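From: Arben Karagiannis
To: packing list
Subject: Re: Small-goods kit, cloth surface and layout order

On the cloth question first, and then the layout, which I think is the larger problem.

Nana Dankwa wrote:
> We have had the felt down on the sorting table at Mustham for most of
> December and I would like to keep it. Cans stop rolling, and the small
> pouches no longer slide when somebody leans on the table. Two people
> have asked for the bare surface back so they can wipe it. Before I
> answer them I would like to hear from the other sites.
>
> Second, the kit sheet says to lay goods out "by size, largest at the
> back." At our end this gets read three different ways. Is size meant
> to be length, volume or weight? Špela goes by length. I had always
> gone by volume. It makes a difference for toothpaste.
>
> Third, does the phone count as an item or not? It is on the sheet in
> one place and missing in another.
>
> Nana

Taking these in order.

1. Cloth

Keep the felt. We ran bare tabletop at Flulevell through the spring and went to felt in June, and I would not go back. The relevant property is friction against smooth packaging. A chip can on its side on a bare table will move if the floor is off level by very little, and ours is. On felt it stays at whatever angle it was set down.

The people asking for a wipeable surface have a fair point where anything can leak. Toothpaste with a loose cap is the usual case, and spouted pouches come second. Our answer was to check caps before the goods reach the table and to keep a spare length of felt cut to size. Changing it over takes 7 minutes with two people. Wash cold, dry flat. Machine drying took 60 mm off the length of our first piece and it no longer reached the front edge.

Color matters more than I expected. Dark blue-gray is good for white goods, which are the majority of the kit. It is poor for anything black. A phone with the screen off is the one thing people miss when they clear the table, and I have done it myself.

2. Layout order

"By size" should come off the sheet. Length, volume and weight give three different orders for the same goods, and the flat boxes change place depending on which one you pick. What we use instead is position by shape:

Back row: things that are long or that can roll, plus the sponge and the phone.
Middle row: flat packs, boxes and pouches, side by side, printed face up.
Front half: nothing. It stays clear for the tray. 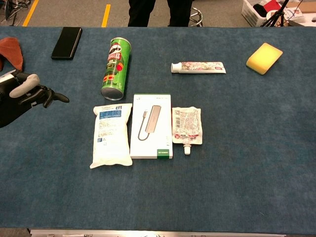
The front half is the part that gets eroded. Someone puts down a pen or a roll of tape, then the next person puts a box next to it, and by 4 p.m. the tray has no place to go and is being balanced on a stool. I would put the clear area on the sheet as an item in its own right, with a line for checking it.

On direction: do not ask for everything to be squared up to the table edge. We tried it. It adds time and gains nothing at the packing stage, where each thing is picked up and turned anyway. A can lying diagonally is fine. What does help is leaving a gap of a hand's width between neighbors in the back row, so that lifting one does not drag the next. In the middle row the gap can be smaller.

Pouches with a spout should lie flat with the spout toward the packer. If the spout points away, people tend to pick the pouch up by the body and squeeze it. Mateja Dimitrov raised this on the list last year and I do not think it ever reached the sheet.

Toothpaste goes in the back row under this scheme, since it is long. That agrees with Špela's reading and disagrees with yours, Nana, but the reason is different and it will not move if the tube size changes.

3. The phone

It counts. The confusion comes from the old sheet, where the phone was listed under "packer's own effects" and the count was made without it. Yesenia Tamayo changed the item list but the count line at the bottom was left alone. I suggest we correct the count line and stop there. Lay it at the back left corner, always the same corner, so that a black object on dark cloth is at least in a known place.

4. Boxes with a picture on the front

Nana did not ask about this, but it came up when we audited the labels. A product box such as the one for the USB hub should be placed flat with the product picture up, even if the barcode is on the other side. Packers identify by picture. The barcode is read once, at intake, and after that it has no use on the table. Of the 3,002 lines in our intake log, 21 were entered against the wrong item, and nearly all of those were white packs with only text showing. White pouches with blue print are the worst group. If a pouch has one side with a large name and one side with tables, put the name up where you can. Some of ours have tables on both sides and there is nothing to be done except learn them.

The same applies to seasonal wrappers. A can in holiday artwork is the same line as the regular can unless the Biveo sheet gives it a separate number. Please do not open a new line for it.

5. Proposed text for the sheet

Replace the paragraph beginning "Lay goods out by size" with:

Back row: long goods and goods that roll, sponge, phone at left corner.
Middle row: flat goods, face up, spouts toward packer.
Front half of table: clear.
Caps checked before goods go on cloth.
Count includes phone.

If Wike or anyone else is still working on a bare table, the rows will hold but the cans will need a stop of some kind. We used a folded towel and it was adequate.

I can make the edit once I have heard from Mateja. Špela, please check the wording of the second line against your printed copy, as I believe yours has a different row name.

Arben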